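October, workshop notebook, 4.15 pm

Back in the brick room after the move and I love it already. The curved wall takes the edge off the echo, and the light blue table is such a good height that I stopped noticing my back by lunchtime. The little white table stays on the left for odds and ends – please don't let it creep any further along the wall, we need the gap to get round.

Today was all table clearing: cloths, packets, paper slips, the tub with the lid. I started from the Stekum list and got as far as item 49 before tea, a lot further than I'd hoped! 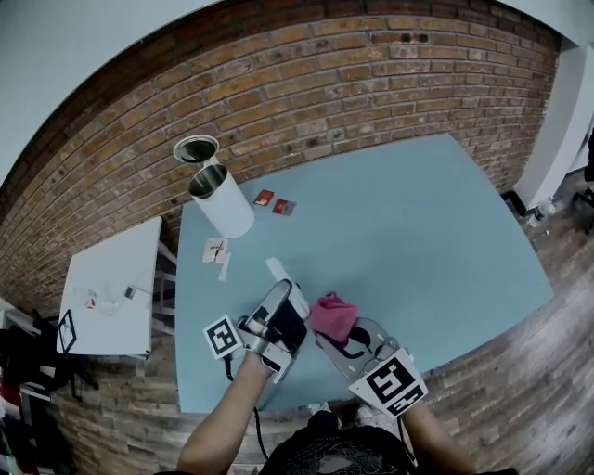

Cloths are still my favourite part. The pink one shows up beautifully against the blue, so I'd like more in strong colours (Dakwood do a mixed bundle, code 889, must look it up again). Red packets live at the back of the table from now on, and the white tub goes back left.

To do: wipe down the blue top, order 6 more cloths, ask Grultetti whether their tubs come with a tighter lid. Also try folding in thirds before halves – I have a feeling it will sit much flatter.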